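Wednesday, October 4, 2023

Sunflowers again. The job sheet says "place bouquet in basket," and I have now heard that sentence more often than my own name. Ourania keeps the tally and had us at 66 by lunch. Guido wants 123 before anyone at Tarnport will look at the set, and I still can't get him to tell me where that number comes from. I suspect he liked the sound of it.
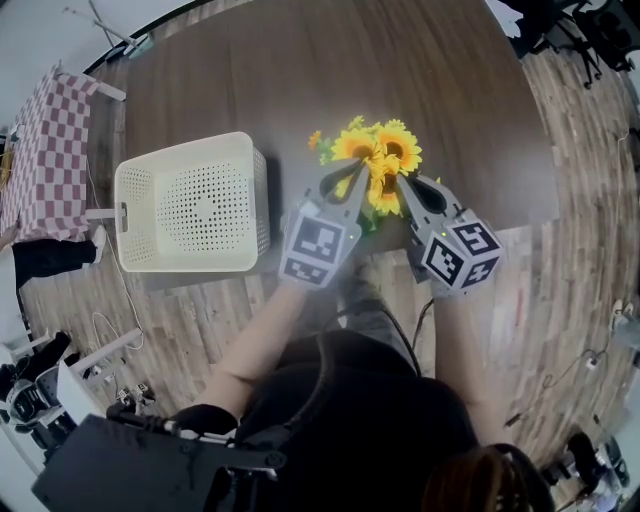

Both grippers reaching for the sunflowers, basket to the left.

My complaint is the same as it was in July. The flowers are fake, the basket is the same kind of basket, and I'm the one deciding how to pinch the stems. After a morning of it I have a habit, and the habit is what goes into the files. Guido says variety will come from the other people doing it. Up to 8 of them, he says. I've met 4. 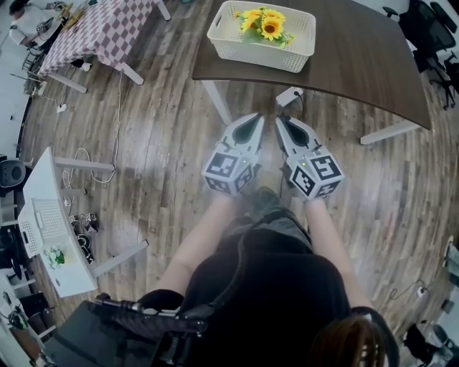
I asked Ourania what the model does if the bunch is upside down, or if it's a real one that sheds. She said Harb would cover that in the next round. Harb was going to cover the dropped items too, and I haven't seen a line about those.

My wrists ache. The left one is worse. Tomorrow I'll start each take with the flowers turned a different way and see if Guido objects. If he does I'll want it in writing.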